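Looking after dark clothes through the winter

I do love a proper black jumper, and I've finally stopped mine going that sad greyish brown after one season. Most of it comes down to washing them less! Air them on a hanger by an open window overnight and you can often skip the machine altogether.

When they do need a wash, turn everything inside out, keep the water at 30 or below and go easy on the powder. Liquid is better for darks, as powder can leave pale streaks along the seams. If you've already got streaks, a rinse with 2 tablespoons of white vinegar usually shifts them – and no, you won't smell like a chip shop.

Never wash darks with towels. I did it once in December and spent an entire evening with a lint roller.

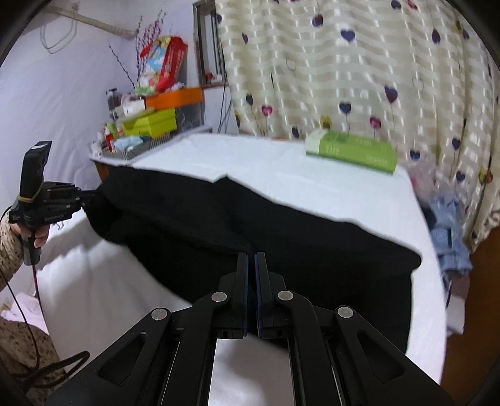

A black garment spread over a white sheet, where every bit of fluff shows up.

Drying matters just as much. Knits go flat on a towel, pulled gently back into shape, well away from the radiator. Ours at Drondside takes a good day and a half to dry a thick one, so I start early and turn it over at bedtime. Cotton tops can go on the line, but keep them in the shade or the shoulders fade first.

For bobbles, a cheap fabric comb is brilliant. Lay the jumper on something firm, hold it taut and use short strokes in one direction. Ten minutes and it looks new!

Fold heavy knits for storage, as hangers give them pointy shoulders. Cedar blocks keep the moths off, and a light rub with sandpaper brings the scent back when it fades.

Last updated March 2022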